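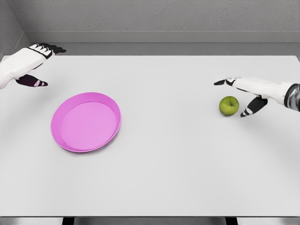
**Maintained by: Lexical Resources Group, Nostulmont Language Centre**

# Tovatow Tableware Terms

A word list of names for plates, bowls, cups and serving dishes, collected from speakers in the Lotico district. It holds 3,000 entries in two files. Version 2 replaces the earlier release, which should not be used for new work.

## Contents

- `terms.csv` — one row per recorded term
- `speakers.csv` — one row per speaker, with age band and village
- `NOTES.md` — spelling rules and a list of known problems

Both tables are UTF-8, comma-separated, with a header row. Empty cells mean the question was not asked. A cell containing `none` means it was asked and the speaker had no word for the item.

## Fields in `terms.csv`

| Field | Type | Notes |
|---|---|---|
| `term_id` | integer | stable between versions |
| `headword` | text | normalised spelling |
| `as_given` | text | spelling used on the interview sheet |
| `gloss` | text | short English gloss |
| `class` | text | `flat`, `deep`, `lidded` or `other` |
| `speaker_id` | integer | key to `speakers.csv` |

`class` follows the speaker's own grouping. A shallow dish with a raised rim may therefore be `flat` in one row and `deep` in another. Do not merge these rows on `gloss` alone.

## Collection

Interviews were carried out by Zewditu Dinsa and Natnael Lemma between March and September. Each speaker was asked to name a fixed set of items, then to add any others used at home. Colour words were written down only where the speaker treated them as part of the name.

Around 600 entries come from an older card index kept at Sombatkul. These have `speaker_id` set to 0 and no matching row in `speakers.csv`, so an inner join will drop them.

## Known problems

- Vowel length is marked unevenly in the card index entries.
- Loanwords are not flagged. Wian Magagula has a partial list — ask before starting your own.
- The gloss "dish" is used too widely. Splitting it is planned but not scheduled.
- Some speakers gave the same word for a plate and the meal served on it. Both senses are kept under one `term_id`.

## Checking

Gemechu Worku compared 500 rows with the interview sheets. Corrections are in the change log at the end of `NOTES.md`.

## Use and contact

Free for teaching and research with attribution. Speaker names are not included and will not be supplied. Send corrections to Yetunde Mohammed, quoting the `term_id`.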